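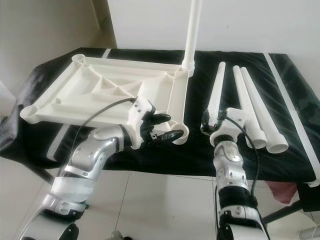

**How many practice runs should a student team record before training on the furniture task?**

We started with 150 and that was enough to get a policy that reaches for the right part.

---

**pavithra_g**

Ok, more on that, since our club has been living in this task all January! I'm Pavithra Gowda, I run the assembly group at Kumitz. The job is a white plastic furniture frame with round sockets at the corners, and the arms have to put the tapered tubes in. We do left gripper on the frame, right gripper on a tube. Students take turns driving and they get SO much better after the first evening.

**foren_fan**

150 seems low to me. Our team did 3,000 in simulation first and only then touched real parts.

**pavithra_g**

> 3,000 in simulation

How did you model the fit of the leg in the socket, though? Ours has a bit of friction right at the end and the sim legs just dropped in like magic.

**foren_fan**

Badly, lol. We tuned it for weeks. I'd still do it again, the reaching part transferred great.

**ksastry**

Kumaresan here, from the Serby team. I'm with Pavithra on real data, but I don't agree about holding the frame with the left arm. We clamp ours to the table and free up that gripper for handing over tubes. Way faster in the timed round.

**pavithra_g**

Are clamps allowed?? I read rule 5 as no fixtures.

**ksastry**

Rule 5 says no *powered* fixtures. I asked at the Kaimal meetup and they were fine with ours.

**foren_fan**

Hmm, I'd get that in writing. They told us the opposite.

**pavithra_g**

Emailing them tonight. I kind of love the two-handed version anyway, the kids cheer every time a leg seats. Also we threw out a few runs with bad grasps, so it's really 140 we train on. Will post the loss curves when the next batch finishes!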